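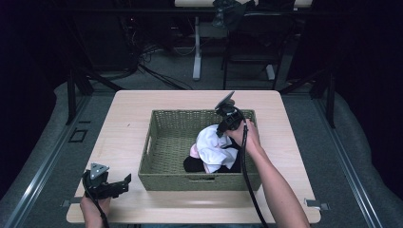

Should a person with a modest amount of savings use a stop-loss order on every share they own?

In my view most long-term holders should leave them off, and keep them for positions they bought with a short time frame in mind. A stop-loss answers a trader's problem. Someone who bought a company for its dividends over ten years has a different problem, and the order can make it worse.

I came to this opinion slowly. For years I put a stop under everything, usually eight or ten per cent below what I had paid. It was what the books said to do, and it felt responsible. Then one July I went back through my old statements and wrote down what had happened to each share after I was sold out of it.

The worst of them was Nellalach, a small freight and warehousing company. I had bought 915 shares and set my stop the same afternoon. A few months later the price opened well down after a broker cut its rating. My order triggered in the first minutes of trading and was filled lower than the level I had set. By lunch the price was back above my stop. I had sold close to the bottom of the day's range, and I paid brokerage for it. The company went on paying its dividend, and I bought back in the next year at a higher price.

People who have never had one filled badly may not know how this works. An ordinary stop-loss turns into a market order once the price is touched. It does not promise you the price you wrote down. If the share closes at $4.20 and opens the next morning at $3.60, a stop at $4.00 gets you something near $3.60. You can use a stop-limit order, which sets a floor on what you will accept, but then you may not be sold out at all. With a thinly traded share there may be very few buyers between one price and the next, and that is where small investors often get hurt.

The usual reply is that a bad fill is the cost of insurance. I think that comparison is too generous. Insurance pays you after a loss. A stop-loss makes the loss final, and it does so at a time chosen by other people's selling. If the business has gone bad, you will be glad of it. If the market is only having a nervous morning, you have given up something you wanted to keep.

There is also the matter of where people place them. Most stops I set were at a percentage I had picked before I even looked at the chart. Ten per cent means very little by itself. A large bank might go a year without moving that far in a week. A junior miner can do it before morning tea. If a share normally swings by twelve per cent in a month, a stop ten per cent below your purchase price will probably be hit, and all you have learned is that the share is behaving as it always has.

I will give the other side its due. I held Drestedstead without a stop and should have had one. I had bought it as a quick trade ahead of its half-year results. The results were poor, the price fell, and I decided I was now a long-term investor. I held it for 3 more years and sold for less than half of what I paid. A stop would have saved me $1,402, going by the price I would likely have got on the day. I had bought for a short-term reason and the reason was gone, so I should have been out. That is the kind of position the order suits.

So my own practice now depends on why I bought. For a trade, I set the stop before I place the buy order, and I put it below a price the share has bounced from before. I leave it alone afterwards, except to move it up. For a long-term holding I use a price alert. When Plultcombe dropped sharply last winter, the alert came through at 10:20 in the morning and I spent the evening reading the announcement and the last two sets of accounts. I kept the shares. I might have been wrong, but I made the decision with the accounts in front of me.

An alert does ask more of you. You have to read the message, do the work and be prepared to sell if the news is bad - and plenty of people will look at it, feel sick and do nothing. If you know you are like that, a stop may be the better choice even with its faults. The same goes if you will be out of reach for weeks, or if you have borrowed to buy. With borrowed money the lender may sell for you anyway, and you would sooner pick the level yourself.

The other protection is the size of the holding, and it gets far less attention than it should. I own 4 long-term shares plus a broad index fund, and no single company is large enough to change my plans if it goes to nothing. Oda is the riskiest of them, so it is the smallest. I decided what I could afford to lose on it before I bought any, and no gap at the open can change that figure.

Brokers' websites often show the stop-loss box right beside the buy button. I would leave it blank until you can say, in one sentence, how long you mean to hold the share and what would make you sell it.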